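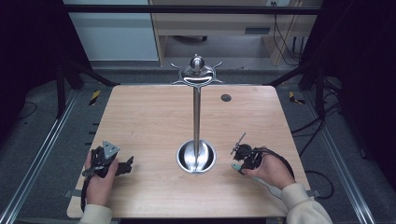

*Two hand-held Nillport grippers in use at a tabletop station, with a polished steel stand as the work object.*

**Herrera opens orders for Nillport, a two-handed gripper kit for recording manual tasks**

PRESTHAM, Sep 1, 2023. Herrera today opened orders for Nillport, a kit of hand-held grippers that lets a person carry out a task with the same type of end tool that a robot arm will later use. The kit is sold to laboratories, system builders, and plants that need records of two-handed work for programming or training robot arms. Shipments start in October.

Each kit contains a left gripper, a right gripper, two signal cables, a control box, mounting hardware, and recording software. The grippers are operated by hand. Jaw opening, wrist position, and contact events are written to one time-stamped file, so that motion from both hands can be read on a single clock.

**Cabled design**

Both grippers are wired. Herrera tested a battery version during development and dropped it from the first release. Power and data now share one cable per hand, and neither gripper carries a cell. This lowers the weight at the wrist and removes charging from the work schedule. The cables are flexible enough to be routed down from the hand or looped out to the side, depending on where the control box is mounted.

The left and right units are separate designs. They carry different brackets and are not interchangeable. Replacement jaws can be fitted with a hex key and do not require a return to the factory. After a jaw change, the operator closes the gripper fully, opens it fully, and confirms both end points in the software.

**Objects with difficult shapes**

Nillport is intended for objects that fixed, single-arm setups handle poorly. Typical examples are tall items on a thin rod, items with a heavy base and an ornate top, and items with polished surfaces. Work of this kind often calls for one hand to steady the object while the other turns, lifts, or places a part. Recording both hands together keeps the timing between them.

Polished metal also causes trouble for systems that depend only on camera tracking. Bright reflections can hide an edge or be read as one. Nillport takes jaw opening from a sensor inside the gripper, so that value does not depend on the view of the object. Wrist position is still affected by poor lighting, and the manual gives a lighting check to be run before the first session.

**Trial at Clornerberg**

Before release, the kit was used at Herrera's test site in Clornerberg. Operators recorded 953 task runs across five workstations. Of these, 675 were accepted for use without manual correction. The remaining runs were corrected or discarded. The most common fault was a cable pulled tight when the operator reached across the table, which shifted the wrist reading for a short period.

Two changes were made as a result. The cables were lengthened, and the software now marks any part of a run in which the wrist reading jumps. Marked sections stay in the file. The user decides whether to keep them, and the raw data is not altered.

**Installation**

The kit can be used at an existing table. Herrera recommends a table surface that does not move under load and a rigid surrounding structure, such as metal extrusion rail, where sensors or arms will be mounted later. Cables that cross the floor should be kept clear of the operator's feet. Setup takes one technician and does not require changes to the building.

The control box connects to a standard desktop computer. Recording software is included in the purchase price, with updates for the life of the product. Files are saved in an open format, and a converter is supplied for users who keep older recordings in spreadsheet form.

**Limits of use**

Nillport is a recording tool. It does not drive a robot arm, and it is not rated for wet areas, food handling, or use near open flame. The grippers are not safety devices and should not be used to hold loads above the limit printed in the manual. Gloves may be worn if they do not cover the trigger.

**Availability**

Orders are accepted through the Herrera sales office in Prestham. Kits will ship in the order in which purchase orders are received. Spare jaws, cables, and brackets can be ordered separately for either hand. Demonstrations at the Clornerberg site are given by appointment, and visitors may bring their own parts for a trial recording.

**About Herrera**

Herrera designs and builds hand tools and recording equipment for automation work. The company has its main office in Prestham and a test site in Clornerberg.

**Press contact:** Herrera Press Office, Prestham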